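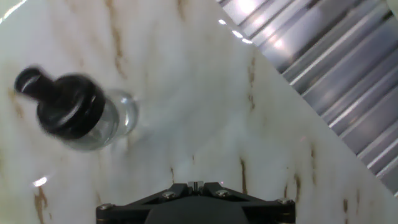
Glass jar with black lid on a white marble-patterned surface.

About Revham Surface Care

Revham Surface Care inspects, cleans, repairs and reseals hard interior surfaces in homes, shops and small commercial kitchens. The work covers natural marble, limestone, slate, granite, terrazzo, and the resin-bound and printed materials made to look like them. We do not sell new worktops and take no commission from firms that do.

The company was registered on 1/31/19, when the stone repair side of Ahonen was separated from its tile supply business. The tile supply business kept the Ahonen name. The repair side took the name of the village where the workshop stands, along with the test bench, the sample library and the service records. Jobs carried out before the split are still covered by their original terms, and the paperwork is held at Revham.

What we do

A first visit is an inspection. The surface is identified, its finish is recorded with a gloss meter, and the joints, cut-outs and supports are checked for movement. On natural stone a water drop test is carried out at several points, including one close to the sink and one away from any regular use. The results go into a written report, which the customer keeps whether or not any work is ordered.

Etching and staining are reported separately. An etch is damage to the surface itself, normally caused by acid on a stone that contains calcite: lemon juice, vinegar, wine and many bathroom cleaners will do it. It shows as a dull patch, and no cleaning product will remove it. A stain is foreign matter held in the pores. It can often be drawn out with a poultice, though oil that has been in place for years may leave a shadow. The two are frequently found together and have to be treated in the right order, with the stain first.

Etched marble is brought back with graded diamond pads used wet. Polished work is taken up to 4,000 grit and finished with a polishing powder. Honed work stops at 600 grit or lower, depending on the reading taken from an undamaged part of the same slab. Spot polishing is only offered where the repair can be blended. If it cannot, the report says so and gives a price for the full run.

Chips and open joints are filled with tinted polyester or epoxy resin. Epoxy is preferred near hobs and sinks. Colour is matched by daylight, and a trial piece is made for any filled area that crosses a vein.

Printed and laminated surfaces

A large share of enquiries concern surfaces that their owners believe to be marble. Where the pattern is a printed layer, it cannot be ground or polished, as the wear coat is thin and the image lies directly beneath it. Our work on these materials is limited to cleaning, edge repair, resin filling of chips and resealing of joints against water. A repeat in the veining is a useful clue, as is a dark core seen at the edge of a tap hole. Photographs alone are not accepted as identification.

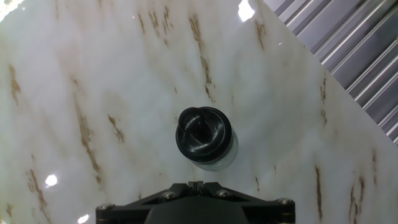
Does a sealed marble worktop still need to be protected from acids?
It does. The impregnating sealers we use slow the passage of liquids into the pores and so reduce staining, but they leave the face of the stone exposed, and acid will mark it as quickly as before. Spills should be wiped up at once and the area rinsed with plain water.

Sealers and resealing

Impregnating sealers are applied to a dry, clean surface and the excess is removed before it can cure. Residue left on polished stone forms a haze that is tedious to take off, and a good part of our remedial work comes from this one fault. Topical coatings are applied only to floors, and only where the customer has asked for a change in appearance.

We do not issue a fixed date for resealing. The interval depends on the stone, the cleaning routine and the amount of use. The customer is shown the water drop test at handover and can repeat it at home. If the stone darkens under the drop within three minutes, it is due for treatment.

The workshop

The workshop is on the Atley road, on the Revham side of the bridge. It has a wet area for loose pieces such as table tops, hearths and shelves, a dry area for resin work, and a sample room. The sample room is kept at a steady temperature so that cured resins can be compared from one year to the next. Slurry from the wet area is settled and filtered, and the solids are taken away as inert waste.

The Emel register is our own record of sealers, resins and poultices, named after the filing system it replaced. Each product is entered with its batch number, the stones it has been tried on, and the result. No product is used in a customer's property until it has been through the bench trial. Those that fail stay on the register and are marked as withdrawn.

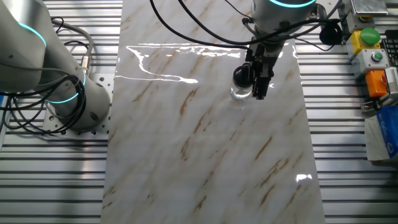 Delia Roman wrote to us after her kitchen was repolished that the report had been "longer than I wanted and more use than I expected", and asked that the section on cleaning products be moved to the front. It now opens every domestic report.

Training and staff

Technicians train at the bench before they work on site. They begin with offcuts of limestone and soft marble, then move on to granite and terrazzo, and are assessed on blending, edge work and resin colour. Site work is supervised until the assessor has signed off all eight sections of the training log. We also run a short course each August for cleaning contractors, dealing mainly with pH, dilution and the choice of pads.

Area covered

Home visits are made within Revham, Atley and the villages between them. Commercial work further out is considered if access and a water supply can be confirmed beforehand. Loose pieces may be brought to the workshop by appointment. They should be carried on edge, with padding between faces, and never laid flat in a vehicle.

Terms

Inspection fees are deducted from the price of any work ordered from the same report. Quotations state the finish to be achieved as a gloss reading with a tolerance, and the same instrument is used to check it at handover. Complaints should be made in writing to the workshop, quoting the report number.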